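Grelberg's Porch Ceiling Argument Ends in Two Shades of Blue
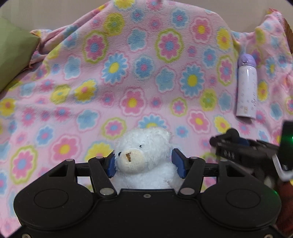

The town of Grelberg will let the owners of its oldest row houses paint their porch ceilings again, provided they can live with one of two approved blues. The decision closes an argument that began last July with a single gallon of paint and went on long enough for most of the paint in question to fade.

The row in Tuhumury Lane has 40 houses, all built within a few years of each other and all fitted with the same narrow front porch. For as long as anyone on the lane can remember, the ceilings of those porches have been some kind of blue. The town's exterior guidelines, last revised when avocado was a respectable color for a refrigerator, say only that they should be "sky."

That worked fine until one household repainted in a shade the hardware store sells as Mudetti, a bright, slightly green blue that looks modest on a paint chip and rather less so across a whole ceiling. A complaint followed. The owners replied, in writing, that they had seen the sky look exactly like that over the lake. The town asked which lake. Matters went downhill from there, and in October all porch painting on the lane was put on hold while the guidelines were looked at.

A hold on painting sounds harmless enough, but it fell at an awkward time. Several owners had already scraped and primed, and spent the winter sitting under ceilings of flat white primer with the odd test patch. One porch collected so many sample squares that delivery drivers began using it as a landmark. Another owner hung a bedsheet from cup hooks and called it a canopy, which the guidelines turned out to have no view on at all.

The new rule names two colors. The first is a pale gray-blue matched to old paint found behind a light fixture at the east end of the row. The second is a somewhat stronger blue, added after residents pointed out that the first one, in the shade of an actual porch, looks like cement. Mudetti didn't make the list. The house that started it all has until next summer to repaint and is said to be leaning toward cement.

Finish was nearly as hard to settle as color. The draft called for flat paint, on the grounds that it was traditional. Residents who clean their own porches preferred satin, on the grounds that spiders exist. Satin won. High gloss is still out, although the rule doesn't say how anyone plans to tell the difference from the sidewalk.

Anyone starting now should allow more time than the job seems to deserve. The ceilings are beadboard, which means dozens of grooves, each of which will hold a drip until you've put the ladder away. The town's handout suggests an angled brush for the grooves and a short-nap roller for the rest, with two thin coats in place of one hopeful one. It also suggests covering the furniture, a line that reads as if somebody learned it the hard way.

Paint can be had in either color from Plolon, the hardware store on the square, which has the formulas on file and will mix them in quarts as well as gallons. A quart won't do a ceiling. It will do a test board, and the handout asks owners to try one first and look at it both in the morning and at dusk – a piece of advice that might have saved everybody the winter if it had been printed a year ago.

Owners need a permit before they start. It's free, takes a single page, and asks for the house number, the chosen color and the name of whoever will be on the ladder. Painting without one carries a fine of $110, or a good deal more than the paint. Back porches aren't covered by any of this and may be whatever blue you like, or orange.

The guidelines still have nothing to say about porch floors, most of which are gray, some of which are brown, and one of which was done in a cheerful checkerboard over the spring. The town says it has received a letter about that.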